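Progress report, second period
Household and Counter Tasks with Two-Finger Grippers
To: Ruba Masri, Aoun program office
From: Elias Majali, Prastent
December 14, 2022
4 min read

Dear Ruba,

This report covers the work since September. You asked me to answer one question in plain words: can the machines do the chores or not yet? My answer is that they can do some of them, slowly, and only when a person has prepared the table. I explain below.

In this period we worked on three chores from the list in the agreement: clearing a table after a snack, putting small goods on a tray, and folding kitchen cloths. We recorded 2680 attempts in total. The largest part, 505, was for clearing the table in its final form, where the objects are placed without a plan. Of these the arm finished 300 without help. Carla Sabbagh checked the results from the recordings and I agree with her numbers. In the first report we used a softer rule, and a cup which was moved but fell on its side was also accepted. We do not accept this anymore, so please do not compare the two reports directly.

The tray task goes better. When goods are hard and have straight sides, the arm is reliable enough that Rami Karam could leave it working while he prepared the next set. The cloths are still not good. The gripper finds the edge of the cloth, but often it takes two layers together and the fold is lost.

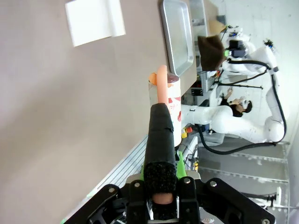 Clearing a table is the chore where we learned the most, and also where I was too optimistic in the proposal. A hard plate is simple for us now. A paper cup is not simple, because the force which holds it safely is close to the force which bends the wall. It becomes more difficult when the cup is not empty and something long and smooth is leaning on it, like the pink piece against the cup with the red pattern. A person would take the piece away first without thinking. Our software has to decide the order, and in many of the failed attempts it chose the cup first. Thaddeus Escobedo wrote a new rule for the order in the last weeks, and the early results are better, but I do not want to give a number before the full test.

Speed is the second problem. The arm needs 20 seconds for one object on a good attempt. For a home this may be acceptable if the family is out. For the counter of a shop it is too slow, and our contact at Iltex told us the same after reading the draft.

About the budget: we are inside the plan, except for finger pads, which wear faster than we expected. We now buy them from Fludau in larger orders. I ask for permission to move the unused travel money to this line.

In the next period we will repeat the table test with the new rule, stop the work on cloths until the pads are changed, and begin with cups that have lids. Carla will send the full tables of results separately.

With kind regards,
Elias Majali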